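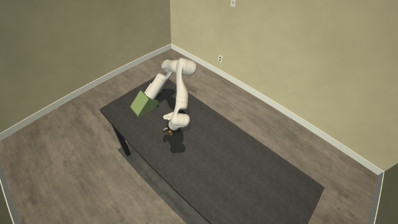 Can we set up the clock before the ice is made, or must we wait until the boards are up? One user of the first edition asked us this, and the answer is yes, you can do it before. The console and the display do not need the ice. Only the goal light sensors must wait, and they have their own part in this guide.

4. Setting up the Levberg game clock for ice hockey
Text revised 21/02/2018

This section is for the person who sits in the timekeeper's box. It is supposed that the display is already hanging on its wall and has power (see section 3). If you have the older Jaber console, the keys have the same names but they are placed in two rows.

4.1 Connecting the console

1. Put the console on the desk with the key side to you.
2. Connect the gray cable to the socket DISPLAY. Turn the ring until it stops.
3. Connect the horn cable to the socket HORN.
4. Switch on the console. The screen shows the word WAIT, and after this the program number.
5. If the program number is not 41, press PROGRAM, type 41 and press OK. Program 41 is ice hockey. The other programs are for sports with no penalty clock.

Caution: Do not connect or disconnect the horn cable when the console is on. The horn can sound at full strength, and somebody may be standing close to it.

Note: The radio link between the console and the display works up to around 500 feet in an open hall. Concrete stands make this distance shorter. With the cable connected, the radio is off.

4.2 Period length and intermission

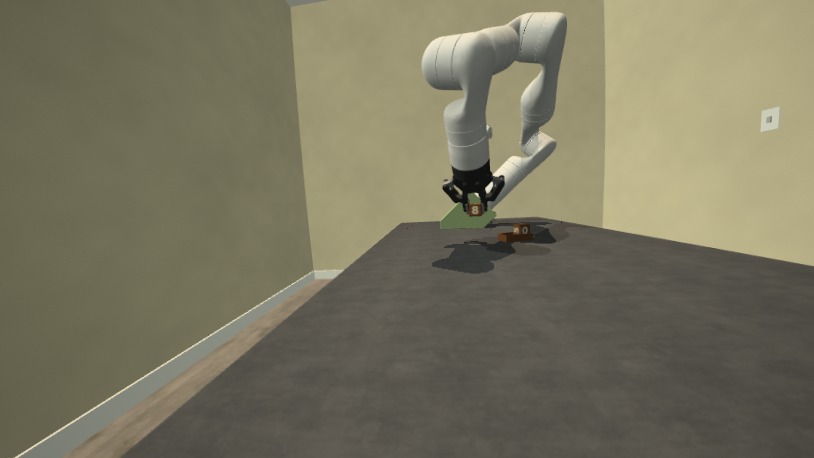 My periods always go back to 20 minutes, a customer wrote, even when I changed them the evening before. This happens when the new value is typed but not saved. Please follow all the steps, also the last one.

1. Press SETUP and hold it until you hear a short tone.
2. Choose PERIOD with the arrow keys.
3. Type the length in minutes and press OK.
4. Choose BREAK and do the same for the intermission.
5. Choose OVERTIME. If your league does not play overtime, type 0.
6. Press SAVE. The screen shows STORED. If you leave the menu with the EXIT key, the old values stay.

Note: You can't change the period length while the clock runs. Stop the clock first. The time that is already played is kept.

4.3 Penalties

The display shows 2 penalties for each team at the same moment. If a team has more, the console keeps them in a waiting line and shows them when a place is free.

1. Stop the clock.
2. Press HOME PENALTY or GUEST PENALTY.
3. Type the player's number, then press OK.
4. Choose MINOR, DOUBLE or MAJOR.
5. Press OK again. The penalty starts to run together with the game clock.

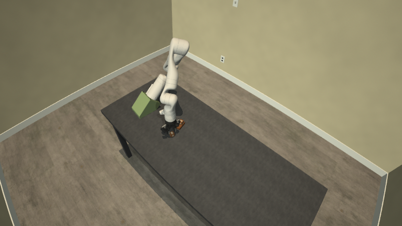
To end a minor penalty early after a goal, press the penalty key of the team, choose the player and press CLEAR. The console does not do this by itself. Rules are different from league to league, and the decision belongs to the officials.

Caution: CLEAR held for longer than a moment takes away all penalties of this team. If it happened by mistake, press BACK before you start the clock. After the clock is started, they must be typed in again by hand.

4.4 Correcting the game clock

1. Stop the clock.
2. Press TIME EDIT.
3. Type the minutes and the seconds which the referee gives you.
4. Press OK. Penalty times move by the same amount. If you do not want this, set the line LINKED to NO first.

4.5 Test before the first game 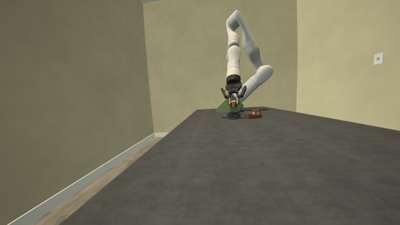 At our rink in Ivuvby the horn was silent in the first period, and we lost the face in front of the guests, one club reported to us. Do this test with every new season, and also when the console was moved.

1. Set the period to one minute and start the clock.
2. Watch the display from the players' bench. All digits must be complete.
3. Type in one penalty for each team.
4. Let the clock go down to zero. The horn must sound by itself.
5. Press HORN to try it by hand.
6. Put back the real period length and press SAVE.

If the horn does not sound, look first at the line HORN AUTO in the menu. If the display shows error 7, the cable has no good contact on the display side. For other errors see section 9.

Related sections
Hanging the display on the wall
Goal lights and sensors
Using the Surkier shot counter with your console
List of error numbers
Cleaning and summer storage (June to start of season)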